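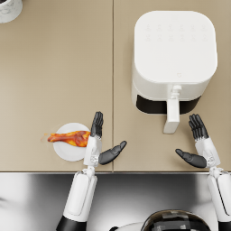
A reader wrote in after the last post to say that one-pound jumps on the overhead press are a waste of plate changes, that the bar can't be loaded that accurately in any case, and that anyone stuck on the press should eat more and do more sets. The last point may be right. The first two can be checked, so I checked them.

First, the setup, which regular readers can skip. I press twice a week in the garage. The first session is heavy, three sets of five. The second is lighter and is there for practice. The bar is a Torkberg, the basic men's bar with the fixed sleeves, bought used. The iron plates are Burkia. The log is kept in Tak, which rounds to the nearest pound on the summary screen but keeps the decimals in the export.

In spring the heavy day stalled at 105 pounds for three sets of five. I could get 105. I could not get 110. The usual advice is to drop back, build up again and make another attempt, and I did that twice. Both times I arrived at 110 and missed the fourth or fifth rep of the second set. Both times I arrived a little more tired than before.

The arithmetic is simple. Going from 105 to 110 is a jump of nearly five percent. The same five pounds on my squat is less than two percent. If a lifter tried to add five percent to the squat every week, no one would be surprised when it stopped. The press gets treated the same way as the squat mainly because the smallest plates in most gyms weigh two and a half pounds and have to go on in pairs.

So I bought a set of small plates, half a pound each, and went up a pound a week.

The plan took 14 weeks. I completed 13 heavy sessions, starting at 105 and finishing at 117. One week had to be repeated. That was at 112, when I lost the last rep of the third set, went home from work late the next week as well, and got it anyway. I don't read much into either result. A single missed rep on one evening is noise.

Now to the reader's second objection, that the bar can't be loaded that accurately. It's a fair point and a common one. Cast iron plates are sold with a tolerance, and on cheap plates it is wide. I weighed mine on a parcel scale, each plate three times, and wrote the average on the back in paint marker. The Burkia tens were the worst. One was light, one was heavy, and the gap between them was larger than one of my new half-pound plates. The bar itself came in slightly under its stated weight, which I would expect from an old bar with worn plating.

This does not matter if the same plates are used every time. What the plan needs is a known difference between this week and last week. The total can be off by a pound or more and the progression still holds, as long as the error doesn't move. If the error moves, a one-pound step can turn into a step of two pounds, or no step at all. In a commercial gym, where the plates come off whatever rack is closest, the reader is correct. When I trained at Nenus I pulled a different pair of tens every visit, and small plates would have told me very little.

The fix at home is to number the plates and load the same ones on the same side. Mine are marked L and R. It adds no time once it's a habit. For anyone in a shared gym, the best I can offer is to bring the small plates, pick out one pair of larger plates with a chip or a mark on them, and use that pair when it's free.

A few notes on how the sessions were run, for anyone who wants to copy the plan.

Warm-up: empty bar for two easy sets of five, then one set of three and one set of two on the way to the work weight. I kept the warm-up weights fixed for the whole period. They only need to change when the gap to the first work set gets large, and twelve pounds was not enough to bother.

Rest: five minutes between work sets, timed. Before this plan I rested by feel, and when I looked back at the time stamps in Tak, feel had been giving me anything from two minutes to six. I'd guess some of my earlier stall was just short rest. That is a weakness in this write-up. I changed the rest and the jump size in the same month, and I can't separate them.

Start of each rep: bar on the front of the shoulders, forearms vertical seen from the side, full breath held until the bar passes the forehead. I took one breath at the bottom between reps. Breathing at the top let the bar drift forward on the way down, and the next rep started from a bad place.

Light day: three sets of eight at a weight I never came close to missing. I raised it only twice. The aim was to keep the bar path clean and leave the shoulders fresh for the heavy day.

Assistance: rows and chins, no extra triceps work. I dropped dips early on when the front of the left shoulder started to complain, and it settled within a couple of weeks. I haven't put them back.

Body weight stayed within the normal daily swing for the whole period. I did not follow the advice to eat more, mostly out of laziness. It would be a good test for the next round. If the press moves faster with extra food at the same jump size, I'll say so.

The reader is also correct that small jumps are slow. Twelve pounds in 14 weeks is not quick, and a newer lifter who can still add five pounds a week should do that. I would only switch to small plates after the second failed reset, or on the first one for a lifter with a lighter press, where five pounds is an even larger share of the bar. Someone pressing the empty bar for sets probably needs them from the start.

There is a limit at the other end too. A one-pound step is smaller than the day-to-day change in what I can press, so any single week proves nothing. The log has to be read over a month at least. I looked at the speed of the last rep on video a few times and it went up and down with sleep far more than it did with the load.

One practical problem. Thin plates slide. On the Torkberg the sleeves are smooth, and the half-pound plates worked their way out against a spring collar by the end of a set. They went inside, between the larger plate and the collar, with a clamp collar behind them, and stayed put after that. Check the hole size before buying. Mine fit with some play – enough to rattle, not enough to tilt.

I'm staying on the same plan until it stops working. The next target is two weeks of clean sets past 117, then a light week, then I'll try the same approach on the bench with the same marked plates. The spreadsheet with the plate weights is a mess at present, and I'll post it when the columns have proper headings.

Recent posts
Weighing every plate in the garage
Clamp collars and spring collars compared
Why I stopped resting by feel
Exporting your Tak log without losing the decimals
Worn knurling on a used bar: clean it or leave it

Contact | Copyright, all rights reserved | Back to top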